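Dolberg Pair: Hand-Held Grippers for Teaching by Demonstration 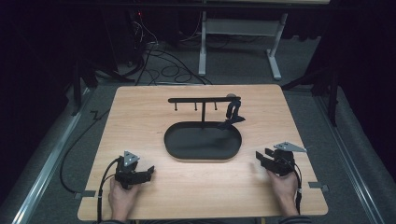 The Dolberg Pair either side of a mug stand. Cables attached, marker plates up.

Somewhere there is a robot that needs to learn about mugs, and somebody has to show it. The Dolberg Pair lets that somebody use their own two arms, which most of our customers already have in stock.

You get a left gripper and a right gripper of the same design, each with two jaws and a marker plate on top so the tracking knows where your hands have got to. Hold them, do the job, do it again. Most people stop feeling silly after about 20 goes. Our record for one afternoon is 79, set by someone who has since asked to be moved to packaging.

In the box
Two grippers
Two marker plates, fitted
Two cables, 4 m each
One printed guide, 13 pages, of which the cable page is the one to read

What it's good at
Hanging things up, taking them down, passing them from hand to hand. Small kitchen objects are the usual starting point.

What it's less good at
Shoelaces. Please stop writing to us about shoelaces.

Works with
Meltari Recorder and the Šimek tracking kit, both sold separately. Older Dorkier software will open the files but sulks over anything two-handed.

Delivery
Orders in by noon on Monday leave the same week. Spare jaws are kept in stock, and you will want a set. Tables, stands and mugs are not supplied.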